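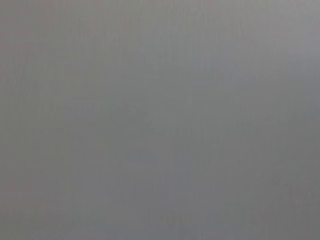

September, 14:20. Grey primer, second batch, Tondalcombe bench

Mixed 642 g base with 162 g hardener from the Lawal tin. Ratio is on the lean side of the sheet but inside tolerance. Stirred by hand, left to stand, strained through the fine paper. Flow cup reading noted on the tin lid, to be copied over.

Panels D1 to D6 rubbed down with 900 grit, wiped twice with solvent, hung on the rail. Two coats each, 80 minutes between. D4 has a run near the hanging hole, left it in as a reference for the sanding trial.

Gloss readings still drift between the left and right of the rail. Swapped D1 and D6 halfway through and the difference stayed with the position, so suspect airflow or the heater. Ketill Hafstein had the same with the Dilgate varnish and blocked off the lower vent. Try that before changing the mix again.

Film thickness not measured. Gauge is away for calibration and the old one reads high on thin steel.

Colour match against the Flosen chip: close in daylight, slightly blue under the tubes. Need a proper light box before sending anything out. Do not quote a match until then.

To do:
Cross-cut D2 and D5 after full cure
Reorder strainers
Relabel the part-used hardener, the date has rubbed off
Ask Ketill which vent

16:05. D3 still tacky at the lower edge. Left overnight.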